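The Fruit Run

The club met on the second floor of Studholm House, in the spare room at the end of the hall. It had a bed, a parquet floor and one good outlet. Charito Maglaya had measured it in the fall and said it would do. The task for the regional round was a grocery pickup. The robot had to walk up to a shelf, take three pieces of fruit, put them in a basket and step away without dropping anything.

They called the robot Dorora. The name was older than anyone in the club.

"Who bought the fruit?" Charito asked.

"I did," Gunnlaugur Hedegaard said. "The apples were cheap. The mangosteen was the expensive one."

"Why did you get a mangosteen?"

"The rules say three different sizes."

She checked the rules. They did say that. She wrote 4/19/23 at the top of the log sheet and under it the number of the run, which was 17.

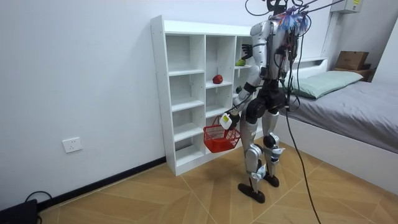 Dorora at the shelf, basket in the right hand, reaching with the left.

The rules also said that the basket could not touch the floor once the clock had started. This had cost them a lot in practice. The arm that held the basket had to stay still while the other one worked, and the balance code did not like that. When the reaching arm went out, the hips wanted to shift, and when the hips shifted the basket swung. Gunnlaugur had spent most of two weekends on it. He had a file called swing and another one called swing2, and he would not say which one was loaded.

"It's swing2," he said finally.

"Is that the one that fell on the bed?"

"That was the first one."

Charito sat down on the hall floor with the laptop on her knees. She was supposed to be studying for chemistry. Her mother thought the club was finished for the year, because Charito had told her so in March, when she believed it herself. They had lost two members then. One had gone over to Tritar, the team from across the river, which had a real lab and matching shirts. He still sent messages asking how it was going. She had not answered the last few.

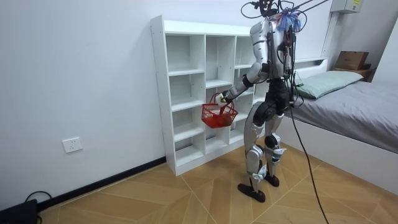
Walking was the part Gunnlaugur trusted. He had written the first version of it before he could drive, and it had been patched so often that only he could read it. It took short steps and kept the knees bent. He thought it looked like somebody's grandfather crossing a kitchen. With the basket held out in front and one foot behind the other, it looked even more like that, and he had stopped mentioning it because Charito did not laugh anymore. What he watched was the back foot. If it turned out too far, the next step came late, and the judges took off a point for every correction.

"Foot's fine," he said.

"Hand?"

"Hand's fine too. Ask me again at the shelf."

The shelf was where they usually lost. A full score was 32 and their best so far was well short of it. The fingers could close on an apple, but the program closed them a little too early, so that the fruit got pushed to the back of the cubby and had to be chased. Charito had changed the delay that morning on the bus. She had not tested it. She told Gunnlaugur this now, with her eyes on the screen.

"How much did you change it?"

"Thirty milliseconds."

"Which way?"

"Later."

He thought about it. He walked to the end of the hall and came back.

"Okay," he said.

She brought up the head camera and turned the laptop so he could see it too. The fingers were around the green apple. Neither of them spoke.

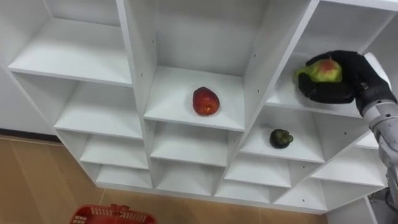 Gunnlaugur said that she should take the number down before she forgot it, and that if the delay held for the mangosteen as well he would delete swing and never bring it up again. He said he still did not like the way the wrist was set. He would have come in lower. But it was her half of the code and he was only saying.

"You're always only saying," Charito said.

She wrote the number down. The log had 1,018 lines in it by then, most of them in handwriting that belonged to people who had graduated. Near the front somebody had written "stood up" with a date in May and three lines drawn under it. She had looked at that page often during the winter. She turned past it now and found the place where she had stopped.

They went again after lunch. Gunnlaugur read out the steps and she marked them off. 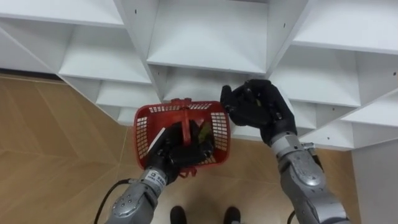

Head camera, a later run. Basket in the left hand, right hand open by the shelf.

Her phone buzzed against the floor. It was the boy from Tritar, asking if they were still entering. She read it twice and passed it to Gunnlaugur.

"What do I tell him?"

"Tell him yes."

She typed it and sent it. Then she put the phone in her bag with the chemistry book and asked him what number they were on.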